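Keeping a patterned tablecloth looking decent

A light cloth with a print on it is more forgiving than a plain white one, but it still needs some looking after. These are the things I do with ours.

Shake it outdoors before it goes anywhere near the machine. Crumbs left in the folds turn to paste in the wash and end up stuck along the hem.

Treat marks the same day. For grease, rub in a drop of washing-up liquid, leave it 15 minutes and rinse from the back of the cloth. Tea and fruit juice need cold water first. I tried the Nunach stain bar in April and it was fine on gravy, less good on beetroot.

Wash printed cotton at the temperature on the label and turn it face down on the line. Strong sun takes the colour out of greys and blues first.

Check the print under a good light before you put the cloth away. On a small, busy pattern an orange or brown spot can pass for part of the design, and by the time you find it the stain has set.

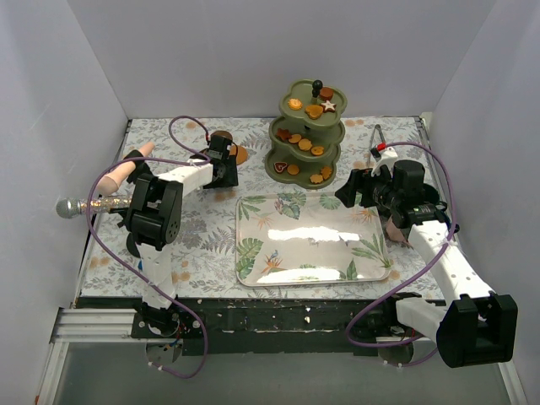

Fern and leaf print with small orange-brown dots. Toys and odds and ends on top.

If the table gets used for play as well as meals, clear it fully before you lay up. Toy food, toy microphones and anything with a clip on it should go in one box, kept near the table. Ours is a lidded one from Gisler and holds more than it looks. Lift things off and don't drag them, as clips and rough edges pull threads.

Ironing is easier while the cloth is slightly damp. Start in the middle and work out. Fold it in 3 lengthways, then roll it round a cardboard tube so there are no hard creases.

Wipe the table top and its front edge before the clean cloth goes back on.

Updated October 2023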